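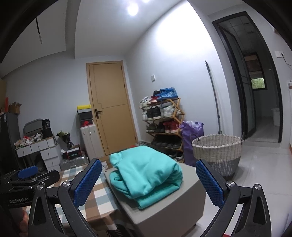
Azucena Trujillo once remarked that a sweatshirt has two prices, the one you pay at the register and the one you would need to be paid to give it up, and that she had never met a person for whom the two matched.

Search this book Enter keyword Go

Books > Everyday Economics > Part Two: Households > Chapter 8

Print this page | E-mail this page

Chapter 8
Things We Already Own

Most of the chapters so far have dealt with buying. Buying is easy to study, as it leaves a receipt. Owning leaves very little, apart from a full closet, and economists were slow to look inside.

Suppose you bought a hooded sweatshirt from Plonell in November. You have worn it twice. It is a fine sweatshirt, and the color seemed like a better idea in the store. A friend offers you half of what you paid. You refuse, a little insulted. A week later you see the same sweatshirt in a thrift shop at that very price, and you would not dream of buying it.

If the garment is worth keeping at that price, it should be worth buying at that price, allowing for the fact that few people need two. Even after we make that allowance, a gap remains. The name for it is the endowment effect: people tend to ask more for a thing they own than they would offer for the same thing in someone else's hands. Your parents' garage is a large private collection of evidence.

Do not confuse this with the sunk cost fallacy, which we met in Chapter 5 and which many of you met again on the midterm. Sunk cost is about money already gone. You keep the sweatshirt because you paid for it. With the endowment effect, you may have paid nothing at all. People who are handed a free mug have been known to bargain over it like rug dealers.

The town of Drellenik gives us our main case. In 2000 its spring swap meet took in 451 items of clothing, all with a price tag written by the owner. The tags were hopeful. By closing time most of the coats were still on their racks, and their owners carried them home again, complaining about cheapskates. The following year the organizer, a Mr. Magaña, had sellers price one another's goods. There were some hard feelings - one friendship is said to have ended over a raincoat - but the racks emptied.

We will come back to Drellenik in Section 8.3 with the full price tables. First we need a way to measure the gap, and for that we need two terms.

Willingness to pay: the most a buyer would give up to get an item.

Willingness to accept: the least an owner would take to part with it.

Before reading on, pick one thing you own and have not used this year. Write down both figures for it, in pencil. You will need them for Exercise 2, and you may want to change them.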